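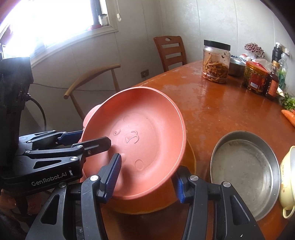

Kyu-ri Kang: Same symptom on my side with the Pelby build. The left and right gripper poses agree at the start of an episode, then drift apart once both grippers are on one object. Did you rule out the clock before touching the tracker?

Rui Macedo: Not at first, and that cost me most of a day. Notes in order, so the ticket has them.

Ticket: Relative pose between grippers wrong during two-handed bowl handling
Component: Lurell (pose tracking and episode export)
Status: Fix in testing
Opened: February 13, 2024

Problem
In the kitchen table set, the exported distance between the two grippers changes while both are holding the same rigid bowl. Replay in Fonseca shows the second gripper sliding through the rim. Single-hand episodes replay fine.

Checked first
Calibration files. Both match the units by serial number. Reloaded them anyway, no change.
Exporter version. Rolled back to the November release and got the same drift, so the new resampling code is not at fault.

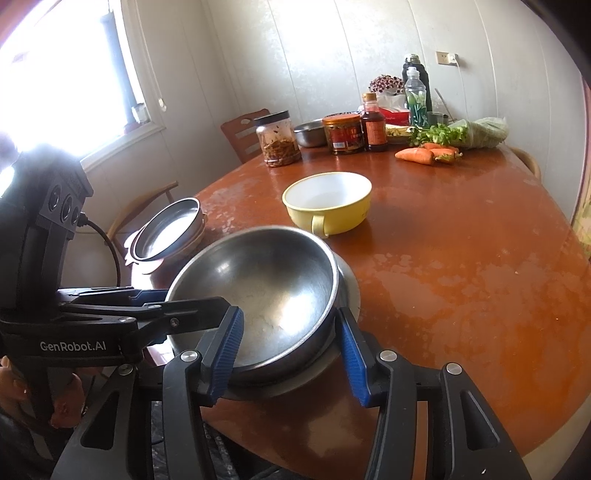 Next I looked at the feature tracks. Lurell picks up a lot of points on shiny metal and on the glossy tabletop. Those points belong to reflections, and they move when the camera moves. The outlier filter drops most of them, but when a bowl fills a large part of the view there is not much left to vote against them. I masked the lower part of the image and re-ran 7 episodes. Drift got smaller in all of them but did not go away.

Then the clock. The two streams were offset by about 90 ms. Brultalis aligns them once at the start and never checks again — fine for short takes, bad for long ones. I added a re-sync every 2 seconds using the shared motion signal.

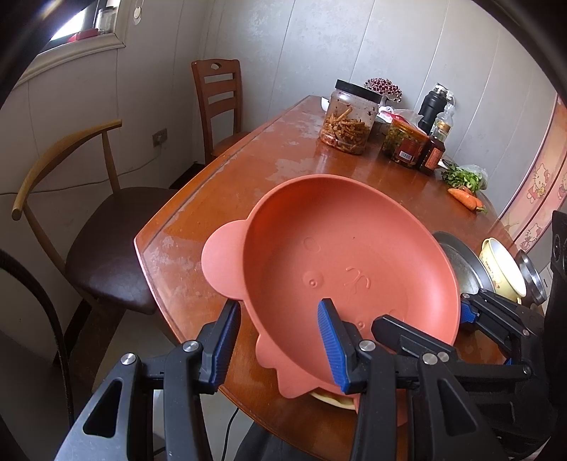
With the mask and the re-sync both on, the distance holds steady through the grasp in every episode except three. Those three lose tracking on one side for a stretch, and the exporter fills the gap with a straight line and raises no warning. I have split that into its own ticket.

Kyu-ri Kang: Re-sync alone fixed most of mine. Is the mask fixed, or does it follow the fingers?

Rui Macedo: Fixed for now. It is set in the Lurell config under the tracker section, and the default is off. A mask that follows the jaw opening would keep more of the table edge, which the tracker needs. I'll try that next.

Still to do
Run the full set overnight with both changes.
Make the exporter flag filled gaps.
Ask the Pelby side to confirm their offset before we merge.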